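준몬트 소개

회사 소개 / 메스티코 작업대 / 정비 안내 / 수리 접수 / 채용 / 오시는 길

준몬트는 손에 쥐고 쓰는 그리퍼 작업대를 만들고, 설치하고, 고치는 회사입니다. 제품은 메스티코 한 가지입니다. 그리퍼 두 대와 탁자, 제어함, 케이블 일습을 묶은 작업대이고, 작업자가 양손에 그리퍼를 하나씩 쥐고 물건을 집고 놓습니다. 로봇 팔에 같은 그리퍼를 달기 전에 사람이 먼저 동작을 해 보는 자리로 쓰는 고객이 가장 많고, 팔 없이 이 작업대만 쓰는 고객도 있습니다.

이 페이지에는 회사가 어떻게 생겼는지, 그리고 메스티코 한 대를 우리가 어떤 순서로 설치하고 관리하는지를 적었습니다. 견적 문의를 하시는 분들이 늘 설치 과정과 정비 주기를 함께 물어보셔서 소개 페이지에 같이 넣었습니다. 제품 사양표는 메스티코 작업대 페이지에 따로 있습니다.

시작

처음 사무실은 웅에 있었습니다. 그때는 남이 만든 그리퍼를 수리하는 일만 했습니다. 닳은 손가락 패드를 갈고, 부러진 플레이트를 다시 깎고, 케이블 끝단을 새로 땜하는 일이었습니다. 수리품이 들어오면 고장 난 곳과 원인을 공책에 적었는데, 그 공책이 나중에 메스티코의 설계 자료가 되었습니다. 첫 공책에 적힌 수리는 174건입니다. 표지가 떨어져서 지금은 비닐에 넣어 보관하고 있습니다.

공책을 정리해 보니 모터가 망가져 들어온 건은 드물었고, 대부분 볼트, 패드, 커넥터 문제였습니다. 전부 사용하는 현장에서 손볼 수 있는 부분인데도 분해 순서가 복잡해서 통째로 택배를 보내는 경우가 많았습니다. 그래서 직접 만들 때는 현장에서 풀고 조일 수 있는 구조를 먼저 정하고 나머지를 맞췄습니다. 메스티코의 플레이트 볼트는 모두 같은 렌치로 풀립니다. 손가락은 그리퍼를 플레이트에서 떼지 않고 뺄 수 있습니다.

시제품은 두논의 작업실에서 조립했습니다. 웅의 사무실은 천장이 낮아서 머리 위 카메라 기둥을 세울 수가 없었습니다. 지금은 조립과 수리를 모두 두논에서 하고, 웅에는 부품 창고만 남아 있습니다.

설치하는 순서

메스티코는 4일 일정으로 설치합니다. 현장에 가는 사람은 두 명입니다. 탁자와 제어함은 미리 화물로 보내고, 그리퍼와 케이블은 설치 담당이 직접 들고 갑니다.

첫날은 자리를 잡습니다. 탁자 수평을 맞추고, 작업자가 앞에 섰을 때 팔꿈치가 탁자 모서리에 걸리지 않는지 봅니다. 키가 다른 사람이 번갈아 쓰는 곳이면 가장 작은 분과 가장 큰 분을 모두 불러 주셔야 합니다. 바닥재는 크게 가리지 않습니다. 다만 카펫 위에 놓을 때는 며칠 지나 다리가 눌리면서 수평이 틀어지는 일이 있어 마지막 날에 한 번 더 잽니다. 바퀴 달린 탁자는 받지 않습니다. 고객이 쓰던 탁자를 그대로 쓰셔도 되는데, 상판을 손으로 눌러 흔들리면 다른 것으로 바꿔 달라고 말씀드립니다.

둘째 날은 그리퍼를 조립하고 케이블을 깝니다. 플레이트 볼트는 대각선 순서로 두 번에 나누어 조입니다. 처음에는 손으로 끝까지 돌리고, 다음에 토크 렌치로 마무리합니다. 조인 다음에는 볼트 머리에서 플레이트까지 가는 선을 하나 긋습니다. 나중에 선이 어긋나 있으면 풀린 것입니다. 페인트 마커는 현장에 한 자루 두고 옵니다.

케이블은 그리퍼 뒤쪽에서 아래로 늘어뜨리고 탁자 가장자리를 따라 제어함까지 보냅니다. 작업자가 팔을 끝까지 뻗었을 때도 커넥터가 당겨지지 않아야 하므로 여유를 넉넉히 둡니다. 너무 길면 물건에 걸립니다. 길이는 도면으로 정하지 않고 실제로 쓰실 분이 그리퍼를 쥐고 움직여 보면서 정합니다. 왼손과 오른손의 여유 길이가 다르게 나오는 일이 흔한데, 그대로 두면 됩니다. 양쪽을 같게 맞춰 달라는 요청을 가끔 받지만 권하지 않습니다.

셋째 날은 영점을 맞춥니다. 손가락을 완전히 닫은 위치와 완전히 연 위치를 제어함에 저장하고, 시험편을 물려서 읽은 값이 맞는지 봅니다. 좌우를 따로 합니다. 여기서 값이 흔들리면 십중팔구 손가락 패드가 비뚤게 붙은 것이어서 떼고 다시 붙입니다. 패드 접착면은 알코올로 닦고 마른 다음에 붙이는데, 급하다고 덜 마른 상태에서 붙이면 며칠 안에 밀립니다.

넷째 날은 고객의 물건으로 직접 해 봅니다. 시험편으로는 멀쩡하던 것이 실제 물건에서는 미끄러지는 경우가 있습니다. 천, 고무, 코팅된 종이처럼 눌리거나 휘는 물건이 특히 그렇습니다. 우리가 두논에서 점검에 쓰는 물건 가운데 가장 오래된 것은 운동화입니다. 운동화는 부위마다 단단함이 달라서 그리퍼 상태가 잘 드러납니다. 뒤축 윗부분은 두툼해서 힘을 받으면 눌리고, 밑창은 거의 눌리지 않습니다. 한 손으로 뒤축을 물어 선반 위에 들고 있으면 신발 무게가 손가락 끝에 실리기 때문에, 패드가 닳았거나 볼트가 풀려 있으면 손에 느낌이 옵니다.

수리를 마친 그리퍼도 같은 방법으로 확인한 다음에 내보냅니다. 왼쪽과 오른쪽을 한 조로 입고하셨으면 한 조로 시험합니다. 한쪽만 고쳤을 때도 나머지 한쪽을 같이 보내 주시면 좋습니다. 손가락이 닫히는 속도가 양쪽이 다르면 쓰는 사람이 먼저 알아차리고, 그걸 따로 맞추려면 한 번 더 오가야 합니다.

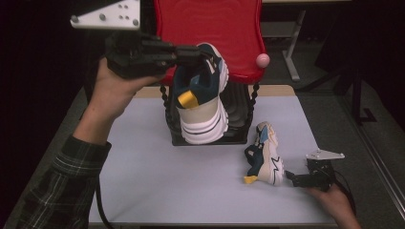
아우슈라 토옴은 이 점검을 혼자 하지 말라고 한다. 그리퍼를 쥔 사람은 손에 힘을 주느라 케이블을 못 본다는 것이다. 옆에서 다른 사람이 커넥터 쪽만 보고 있다가 조금이라도 꺾이면 멈추라고 말해 주는 편이 빠르고, 그렇게 잡아낸 불량이 계측기로 잡아낸 것보다 많았다고 한다.

그 뒤로 출고 점검표에는 서명란이 두 칸입니다. 한 칸은 그리퍼를 쥔 사람, 한 칸은 케이블을 본 사람이 적습니다. 고객사에 드리는 점검표도 양식이 같습니다. 혼자 근무하시는 곳은 둘째 칸을 비워 두셔도 됩니다.

평소 관리

매일 하실 일은 많지 않습니다. 쓰기 전에 볼트 머리의 선을 눈으로 보고, 손가락을 끝까지 열었다 닫아 보고, 패드에 묻은 것을 마른 천으로 닦습니다. 신발이나 옷감을 다루는 곳은 패드에 보풀이 잘 낍니다. 보풀은 테이프로 떼어 내면 되고 칼로 긁지 마십시오. 패드에 흠이 나면 그 자리부터 찢어집니다.

다 쓴 뒤에는 그리퍼를 거치대에 걸어 둡니다. 잠깐 탁자에 내려놓는 것은 괜찮습니다만, 밤새 눕혀 두면 케이블이 나오는 부분이 꺾인 채로 굳습니다. 제어함 전원은 그리퍼를 건 다음에 끕니다.

매주 한 번은 케이블을 손으로 훑습니다. 그리퍼 쪽 끝에서 한 뼘까지가 가장 약합니다. 피복이 하얗게 일어났거나 만졌을 때 속이 끊긴 것처럼 물렁하면 그 케이블은 쓰지 말고 연락 주십시오. 전기 테이프로 감아서 계속 쓰시는 분이 계신데, 감아 놓으면 안에서 얼마나 상했는지 보이지 않아 결국 제어함 쪽까지 고장이 번진 일이 있었습니다.

패드는 600시간마다 갑니다. 제어함 화면의 사용 시간 항목에 숫자가 나오고, 패드를 갈고 나서 초기화 단추를 길게 누르면 다시 셉니다. 모래나 먼지가 묻은 물건을 주로 집는 곳은 시간이 덜 되었어도 눈으로 보고 가시면 됩니다. 좌우 패드는 같이 갈아 주십시오. 한쪽만 새것이면 미는 힘이 달라져 영점을 다시 맞춰야 합니다.

윤활은 안쪽 레일에만 합니다. 바깥 관절에는 기름을 치지 마십시오. 기름이 패드로 흘러내립니다. 레일용 그리스는 설치할 때 한 통을 드리고, 한 통이면 한참 씁니다. 다른 그리스를 섞어 쓰면 굳는 일이 있으니 떨어지면 부품 창고로 주문해 주십시오.

자주 들어오는 고장

손가락이 끝까지 닫히지 않는다. 먼저 패드가 두 겹으로 붙어 있지 않은지 보십시오. 헌 패드를 떼지 않고 새 패드를 위에 붙인 경우가 실제로 있습니다. 패드가 정상이면 레일에 실밥이 감겼는지 봅니다. 손가락을 빼고 핀셋으로 빼내면 됩니다. 그래도 같으면 영점을 다시 잡아 보시고, 안 되면 접수해 주십시오.

한쪽만 늦게 움직인다. 좌우 케이블을 서로 바꿔 꽂아 보십시오. 늦는 쪽이 바뀌면 케이블이고, 그대로면 그리퍼입니다. 바꿔 꽂기 전에 반드시 전원을 끄셔야 합니다. 접수하실 때 이 결과를 적어 주시면 수리가 빨라집니다.

물건을 물었는데 돌아간다. 패드 마모이거나 손가락 고정 나사가 풀린 것입니다. 손가락 끝을 잡고 위아래로 흔들어 보면 구분이 됩니다. 유격이 있으면 나사입니다. 나사를 조인 뒤에는 선을 새로 그어 주십시오. 예전 선은 아세톤으로 지우시되 패드에 닿지 않게 합니다.

플레이트에 금이 갔다. 떨어뜨린 경우입니다. 금이 간 플레이트는 계속 쓰시면 안 됩니다. 접착제로 붙인 것도 마찬가지입니다. 교체용 플레이트는 재고가 늘 있고, 볼트는 새것으로 같이 보내 드립니다. 떨어뜨린 그리퍼는 겉이 멀쩡해도 영점부터 다시 확인하십시오.

제어함이 켜지지 않는다. 비상 정지 단추가 눌려 있는지 먼저 보시기 바랍니다. 그 다음이 퓨즈입니다. 퓨즈는 뒷면 뚜껑 안쪽에 예비가 하나 붙어 있습니다. 예비로 갈았는데 바로 또 나가면 더 갈지 마시고 전화해 주십시오.

수리실

두논 수리실에는 작업대가 5개 있습니다. 들어온 물건은 접수 번호를 달고 분해대에서 시작해 세척, 부품 교체, 영점, 출고 점검 순서로 옮겨 갑니다. 자리마다 쓰는 공구가 정해져 있고 다른 자리로 가져가지 않습니다. 공구를 찾느라 쓰는 시간이 길어서 그렇게 정했습니다.

분해하면서 나온 부품은 버리지 않고 봉투에 넣어 수리품과 같이 돌려보냅니다. 어디가 닳았는지 직접 보시면 다음에 어디를 살펴야 할지 알게 됩니다. 필요 없으시면 접수할 때 폐기에 표시해 주십시오. 닳은 패드는 요청이 없으면 우리가 폐기합니다.

수리 기록은 기계마다 한 장씩 있습니다. 접수 번호로 요청하시면 사본을 드립니다. 기록에는 교체한 부품, 영점 값, 점검에 쓴 물건, 서명 두 칸이 들어갑니다. 중고로 메스티코를 사셨어도 제조 번호를 알려 주시면 그 기계의 기록을 찾아 드립니다. 전 사용자의 이름은 지우고 보냅니다.

수리 기간은 부품이 있으면 짧고, 모터를 갈아야 하면 길어집니다. 접수 확인 메일에 예상 날짜를 적어 드립니다. 그 날짜를 넘길 것 같으면 미리 연락합니다. 급한 곳에는 대여용 그리퍼를 보내 드리는데, 대여품은 한 조뿐이라 먼저 신청하신 곳부터 갑니다.

교육

매년 5월에 두논에서 정비 교육을 엽니다. 메스티코를 쓰는 곳이면 어디든 신청하실 수 있고 교육비는 없습니다. 교재는 첫 공책을 바탕으로 만든 정비 안내서이고, 실습은 실제로 고장 난 그리퍼로 합니다. 멀쩡한 기계를 분해했다 조립하는 교육도 해 봤는데, 돌아가서 진짜 고장을 만나면 손을 못 대는 분이 많아 바꾸었습니다.

실습 시간에는 각자 쓰시는 물건을 가져오셔도 됩니다. 컵을 다루는 곳은 컵을, 신발을 다루는 곳은 신발을 가져오시면 됩니다. 젖은 물건과 음식은 안 됩니다.

교육을 받으신 분에게는 토크 렌치와 마커, 예비 패드가 든 가방을 드립니다. 가방만 따로 구입하실 수도 있습니다.

하지 않는 일

로봇 팔 자체는 수리하지 않습니다. 팔에 그리퍼를 다는 플레이트까지가 우리 일이고, 팔 쪽 문제는 팔 제조사에 문의하셔야 합니다. 어느 쪽 문제인지 모르겠으면 일단 전화를 주십시오. 그리퍼를 떼어 손에 쥐고 움직여 보면 대개 구분이 되므로 전화로도 안내할 수 있습니다.

동작 기록을 분석하는 소프트웨어도 만들지 않습니다. 제어함에서 나오는 값의 형식은 정비 안내 페이지에 공개되어 있으니 쓰시는 프로그램에 맞춰 읽으시면 됩니다.

다른 회사 그리퍼의 수리는 지금도 받지만 부품을 구할 수 있는 모델만 됩니다. 사진을 먼저 보내 주시면 가능한지 답해 드립니다.

연락

설치와 일정 문의는 데이비다스 라마나우스카스 앞으로, 수리와 부품 문의는 아우슈라 토옴 앞으로 보내 주십시오. 물건을 보내실 때는 웅의 창고로 보내지 마시고 두논 수리실로 보내 주셔야 합니다. 창고로 가면 옮기느라 며칠이 더 걸립니다.

포장은 손가락을 닫은 상태에서 해 주시고, 케이블은 그리퍼에 감지 말고 따로 둥글게 말아 넣어 주십시오. 상자 안에 접수 번호를 적은 종이를 한 장 넣어 주시면 됩니다.

마지막 수정: 2021년 12월 30일 목요일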